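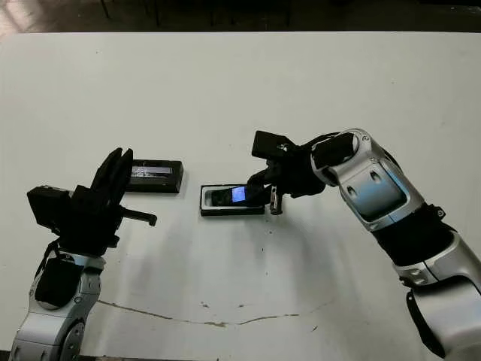

White tabletop, with its scuffs and one long wavy line.

Print this entry | E-mail this entry

Friday, late

We went to see the unit on Gernow Street again and I am so far gone on it that I can't sleep, so I'm writing instead.

Second inspection, 5 o'clock, and the light was coming right down the hallway. I'd forgotten the hallway! In my head it had shrunk to a cupboard, but you could get a bike and a pram past each other in there. Kieran brought the tape measure and did the second bedroom while I stood in the kitchen opening every drawer (soft close, all of them, even the silly skinny one beside the stove). The bed fits. The bed and the desk fit, if the desk goes under the window, and I'd want it there anyway because you look straight into next door's lemon tree.

Amparo Nieto was showing it again for Hurno. I like her. She doesn't follow you round. I asked about the brown mark on the laundry ceiling and she said straight out that it was an old leak from the flat upstairs, fixed before the last tenants, and she'd send me the plumber's invoice. It was in my inbox before we got home.

Strata is the bit I'm still chewing on. Naheed went through the minutes for me over lunch, bless her, and says the only big thing coming is painting the stairwell and the front railings. There are seven units in the block and five of them are owner-occupied, which she reckons is a good sign. Body of the building is double brick. Hot water is gas and old, so that's a cost for us sooner or later, and the bathroom is the colour of a canned salmon, but I have decided I love it. I really have! The tiles are all sound and the tub is deep enough to get your shoulders under.

Other good things, before I forget them:
- linen press with a proper door
- 35 minutes to work on the 128 bus, no changes
- clothesline out the back gets the afternoon sun
- the car space is ours on title

Kieran wants to put the offer in first thing tomorrow. I want to ring Mum first. Then the offer.

Print this entry | E-mail this entry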